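4. Sealing the countertop

Plimuslow Stone Sealer is for marble and other natural stone. It will not help laminate, though people keep trying.

4.1 Clear everything off the stone, including the fruit bowl you have stopped noticing. Wipe down with warm water and a drop of dish soap. Skip the vinegar.

4.2 Let the stone dry for 60 minutes. Fifty is not 60.

4.3 Do the water test. Put a spoonful of water on the stone and go make a phone call. If the spot darkens, the stone is thirsty and needs sealer. If the water just sits there, close this guide and enjoy your evening.

Note: Busy patterns hide dark spots. Look at the test area from a low angle, with a window behind it if you have one.

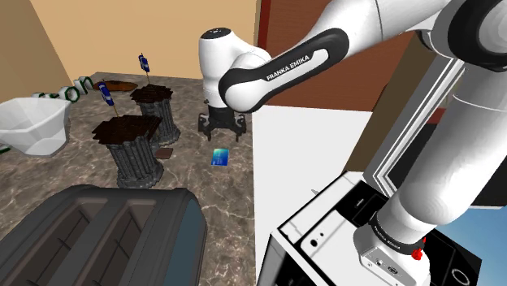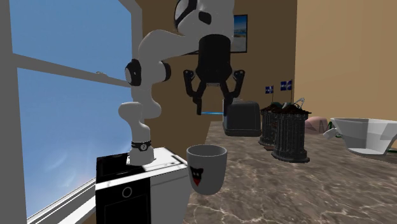 Marbled countertops

4.4 Pour a small puddle of sealer and spread it with a lint-free cloth. Work toward yourself, and don't lean on the part you just did.

CAUTION: Open a window first. The smell is not dangerous in a ventilated room, but it is persuasive.

4.5 Buff off the extra before it turns sticky. If it has already turned sticky, see Section 6, "Regrets."

4.6 Apply 2 coats. A third adds nothing except a reason to buy more sealer - we won't stop you.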